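Brirkstead Two-Bin Picking Cell: Equipment for Recording Grasp Examples
Zumeck Laboratory Equipment | Product group: learning cells
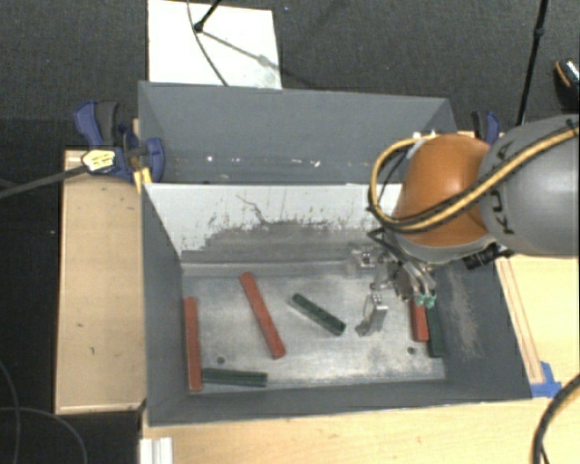
Brirkstead cell with red and dark green bars in the front bin.

Overview

The Brirkstead is a bench-mounted picking cell for institutions that need to record large numbers of grasp attempts for the training of a learning system. It is supplied by Zumeck as a set of parts for assembly around the customer's own robot arm, or as a full installation carried out by our engineers. The cell is intended for university departments, technical colleges and company research groups. It is not sold for use on a production line.

The principle of operation is simple. Objects lie in the front bin and the arm attempts to lift one of them and carry it to the rear bin. Each attempt is stored with its camera images, the arm's joint readings, the gripper position and a result. Once the front bin has been emptied, or the set limit of attempts has been reached, the two bins exchange roles and work continues in the other direction. The layout of the objects is therefore changed by the work itself, and an operator is needed only at set points in the run.

The standard object set

Long, narrow rectangular bars are offered as the standard object set. They can be held across the narrow side at many points along their length, but a poor choice of angle will push the bar away or lift it unevenly. Bars that lie side by side, or close against a wall, require the gripper to enter a small gap. Customers have found these cases to be under-represented in collections made with loose household items, and the bar set was introduced in August at their request.

The red and green bars are equal in size and weight. Colour may be used as an instruction ("move a red bar") or left out of the record altogether. Customers who wish to use their own objects may do so, provided that each object weighs no more than 275 grams.

Recording software

The cell is operated through Mao, our recording program. Mao starts and stops the run, saves each attempt as a separate entry and marks the result from the change in grip width and a comparison of the bin images before and after the lift. Where these two checks disagree, the entry is put aside for a person to review. Entries are never deleted by the program.

Three modes of working are provided:

Unattended mode. The arm chooses its own grasp points, either at random or from a model supplied by the customer.
Guided mode. An operator moves the arm by means of a hand controller, and the full path is recorded as a demonstration.
Mixed mode. The arm works alone until a set number of attempts in succession has failed. It then waits for an operator to give a demonstration.

A run in unattended mode is limited to 2000 attempts, after which Mao requires an inspection of the gripper fingers and the bin floor to be confirmed. The operator is also asked to stir the contents of the bin by hand after every 50 failed attempts in the same position.

Sample collection

Each purchaser receives a sample collection of 2119 recorded attempts with the bar set. Failed attempts are included and labelled in the same manner as successful ones. The sample is intended for checking that the customer's own training programs read the Mao format correctly. It is too small to serve as the sole training material for a working system.

Items supplied

Two open-topped bins, grey
Clamps for fixing the bins to the bench
One bar set, red and green
Fixed camera mount with cable
Mao recording program, single site licence
Sample collection and printed handbook

The arm, the gripper and the bench are not included in the parts set. They may be ordered with a full installation.

Siting and fixing

The bench must be level and must not move when the arm stops suddenly. Bins should be clamped before the camera position is measured, and the measurement should be repeated whenever a clamp has been loosened. Cables and hoses on the arm require enough slack for the full turn of the last joint. Lighting should remain constant throughout a run, and direct sunlight on the bins should be avoided.

Care and replacement parts

Scratches and scuffing of the bins are to be expected in regular use and do not affect the guarantee. We advise against replacing a worn bin in the middle of a collection unless the change is entered in the run notes, as a model may respond to the altered appearance of the floor. Finger tips, bars and bins may be ordered separately.

Service and training

Repairs and yearly inspections are carried out by Lerkier, our appointed service firm. A one-day course for operators is included with every full installation and may be booked separately by purchasers of the parts set. Requests for a written quotation should state the make of arm, the bench dimensions and the number of operators to be trained.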